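My job is changing and I have feelings about it 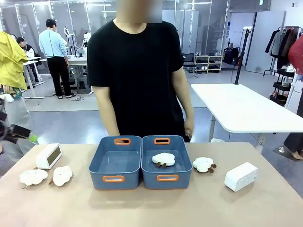 Plush toys and two bins, one toy already in the right one.

So we've had the robots at Zelero since August, and people keep asking me if I'm scared for my job. Short answer, no. Long answer, well, get a coffee!

I used to pack soft toys all day at our old place on Drevley Road. A decent shift was 653 orders and my best ever was 915 (holiday rush, I could barely close my hands that night). You picked the toy up, you checked the seams, you dropped it in the bin, and your brain went wherever it wanted. I planned my sister's whole wedding that way.

These days I spend more of my time teaching than packing. We go over the same simple jobs again and again, toy into bin, toy out of bin, and the robot people want to know why I grab a plush by the belly and never by the feet. I had no idea I did that! Karim Mansour, my lead, says it's the first time in his life anyone has asked packers for their opinion, and I think he's only half kidding.

What I do miss is the noise. The old line had a radio and a lot of arguing about the radio. Now it's quieter and there's more standing and waiting, which is harder on my back than the lifting ever was. Nimal Khan got moved to nights and I hardly see him, and that part stinks. The pay went up a little, but the overtime mostly went away, so for some folks it's a wash or worse. I wish management would just say that out loud.

I start the next training course soon, and I'll write about that one if I pass.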